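Student Project Report
Shelf-to-Basket Arm, Statum Shared Workshop
Ifigeneia Vasilakis and Nektarios Moschos
2019-06-30

3. Grasping

We started the build in February with the arm bolted beside a white table and a wire shelf unit set at the back. The task is to move fruit between the shelf and a yellow plastic basket. The first hand had bare fingertips and dropped smooth objects, so Nektarios put a black glove over it. We did not redesign the fingers.

The banana was harder than the round fruit. Gripping it in the middle made it swing, so the program now closes the hand near the stem end and leaves the tip free.

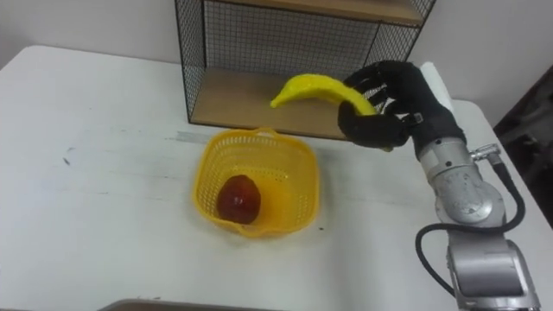
Page 4

Each move runs in steps of 30 ms. We logged 266 attempts, counting only those where the hand closed on something. Most failures came from the thumb closing late. Adding a pause of 500 ms before the lift fixed a good part of this, though it makes the arm slow.

The cable is still outside the arm. We left slack at the elbow because a tight run pulled the connector out twice. Ifigeneia wants to clip it down, but the clips we ordered from Bravham were too small.

4. Remaining work

The release height is set by hand and has to be changed for each kind of fruit. The wrist also needs to be zeroed again every time the power is cut.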